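Forums > Toys & Games > Shape sorters

Plateo green board, worth it?

maplerow
Store page says it teaches shapes "in 2 weeks." Sure. It costs 20 bucks and it's a flat piece of plastic with holes in it. Does anyone's kid still use theirs?

tin_lid
Ours does, daily since July. Ten holes, a good mix of shapes, so it's harder than the cube kind.

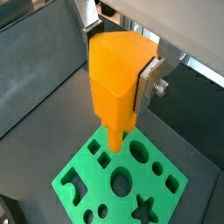

Orange block over the green board, square holes near the top corner

maplerow
Two small squares, one just turned like a diamond? Any kid will spin the board. I don't see what that teaches.

gravelpit82
Same doubt here. And that block has a peg under it. How is a toddler supposed to see what goes where?

tin_lid
They feel for it. Mine figured it out.

gravelpit82
Or got lucky. I'd buy the Bosen cube used and skip this one.

maplerow
Leaning that way too. Daily since July is hard to argue with, though.

Last updated: Thu 16 November
Contact us | Back to top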